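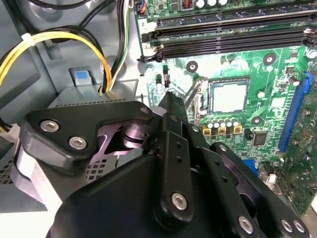

Why did the cell stop placing processors in October?
The arm let go of one too early. It was 3 mm above the socket at the time, and the pins underneath took the landing personally. Meston pulled the CPU step from the schedule that afternoon.

Was anyone hurt?
No. One motherboard, one processor, and the feelings of whoever signed off on the release height. 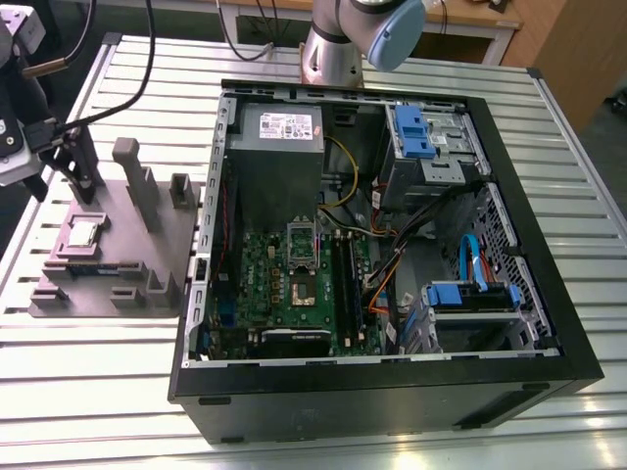 What was the root cause?
A loose finger screw. With 2 turns of slack the grip force reading drifts, and the controller decides the part is already seated. It is very confident about this.

Why didn't the alarm catch it?
Fault 101 only trips on a total loss of grip. Partial loss was logged as a "note." We had 1,322 notes. Guess how many had been read.

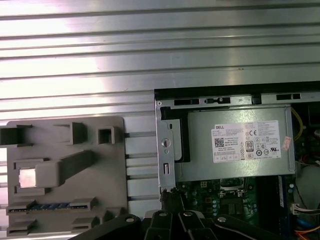 Partial loss now stops the arm, and the screws get a torque check at the start of each shift. The Toketti controller also needs a second force reading before it will open the fingers over a socket.

Can I reach in to rescue a dropped part?
Not until the arms are locked out. Pausing the program doesn't count. A paused arm can resume, and it won't ask if you're done.

Who do I call after a drop?
The Simard desk in Stindville. Leave the part where it fell, tempting as it is.

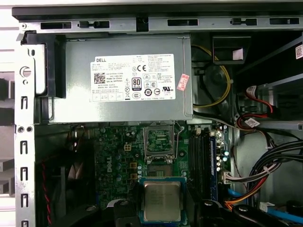 Kendra Robichaud writes that her shift has had two stops since the change, both for screws that were perfectly tight, and she would like to know who checks the checker. Fair. The stop threshold is under review, and until it moves, please log every false stop. We read the notes now.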